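Chapter 4
Getting Into the Trade: Stages, Apprenticeships and Paid Training

Before You Read

Find a pencil. By the end of this chapter you'll have a short list of kitchens you'd like to train in and a rough idea of what each one would cost you. I'd also like you to think back to the last meal you cooked for more than six people. Who helped? Who got in the way? Keep that in mind, I'm coming back to it in section 4.3.

Key words: stage, stagiaire, apprenticeship, commis, bursary, trail shift, station

4.1 How I got my first job (and why you shouldn't copy me)

I got into cooking by knocking on the back door of a place called Besson at three in the afternoon, with a borrowed knife and no appointment. The chef looked at my shoes, which were canvas, and told me to come back with proper ones. I did! I walked across town, spent nearly everything I had on a pair of black clogs, and was peeling shallots by five. I stayed for 18 months.

I love telling that story, but it's a terrible plan. I had a cousin's couch to sleep on and no rent to pay, and I worked the first few weeks for a staff meal and a pat on the shoulder. Plenty of good young cooks can't do that. So this chapter is mostly about the doors that have a bell on them: the formal programs, the paid places, the bursaries that go unclaimed every July because the form looks boring.
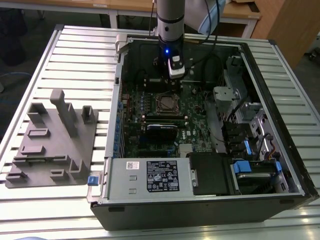
Figure 4.1 An open desktop tower on the workbench, with the gripper just above the motherboard.

4.2 Three words people mix up

A stage (say it "stahj") is a short spell of work in somebody else's kitchen, anything from one night to a few months. The person doing it is a stagiaire. Some are paid and some aren't, and the rules about that depend on where you live, so look them up before you agree to anything.

A trail shift is much smaller. You come in for one service, they watch you work, you watch them work, and at the end everybody decides whether they like each other. Bring your own knives, a marker and a notebook. Eat beforehand, too, as you may be going until midnight.

An apprenticeship is the long one. You're employed, you're on the payroll, and you spend part of your time in class and part on the line. You'll move through the stations one after another: usually cold larder first, then vegetables, then sauces or grill if they trust you. In the Trolwood program, which I'll use for most of the worked problems in this chapter, apprentices change station every 22 weeks. That sounds slow. By week five on garnish it'll feel very slow indeed, and then one night you'll find you've plated everything on time without being shouted at, and you'll see why they make you wait.

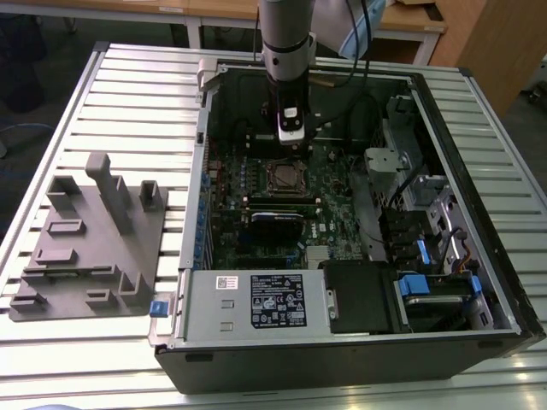
Figure 4.2 The same kind of work: an open tower on its side on the slatted table, with the arm reaching down from above.

4.3 What a kitchen wants from a beginner

Remember that meal for six? I'm willing to bet the best helper wasn't the best cook. It was the person who washed the cutting board when you were done with it and asked what was next.

That's the job, more or less, for your first year. I ran the pass at Stekdale for a good while and hired a lot of beginners, and I almost never asked anyone to cook me something fancy. I asked for an omelet and a diced onion, and then I looked at the counter. A messy counter with a lovely omelet worried me much more than the other way round (an omelet I can fix in a morning).
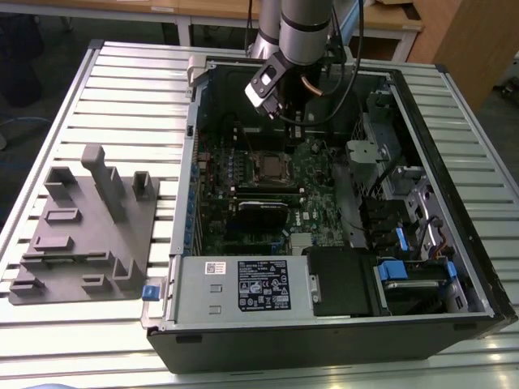

I also wanted to hear a "no" now and then. If I asked whether somebody had boned out a shoulder of lamb before and they said yes when they hadn't, we both found out soon enough, and so did the lamb. Say you haven't done it. Say you'd like to. Most chefs will stop and show you once, properly, and you'll learn more in those ten minutes than in a week of guessing.

4.4 Paying for it

Okay, money. The Civon bursary pays 400 dollars toward knives, shoes and whites, and last year it went to 39 trainees. The form is two pages long. You need a letter from a chef or teacher and a paragraph about what you want to learn, and please, please write about something small and real. "I want to get better at fish" beats a page about your passion every time.

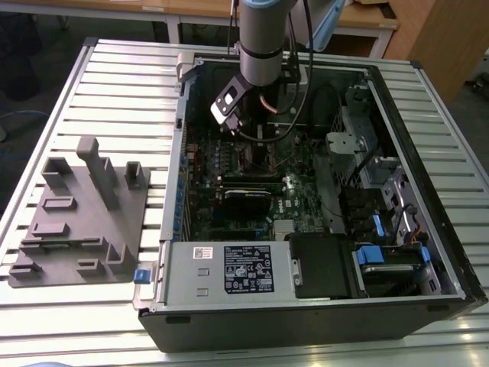 Ask for the letter early. Chefs are bad at paperwork, me included, and a request that lands in the middle of a busy week will end up under the stock invoices. Two months ahead is good. Send a reminder halfway, and offer to bring a printed copy they can sign at the pass before service.

Warm-up Task

Pick two kitchens within traveling distance of your home. For each one, write down what they serve, how many nights they open, and how you'd get back after a late shift. Then write a three-line message asking for a trail shift. Don't send it yet. We'll take it apart and put it back together in section 4.5.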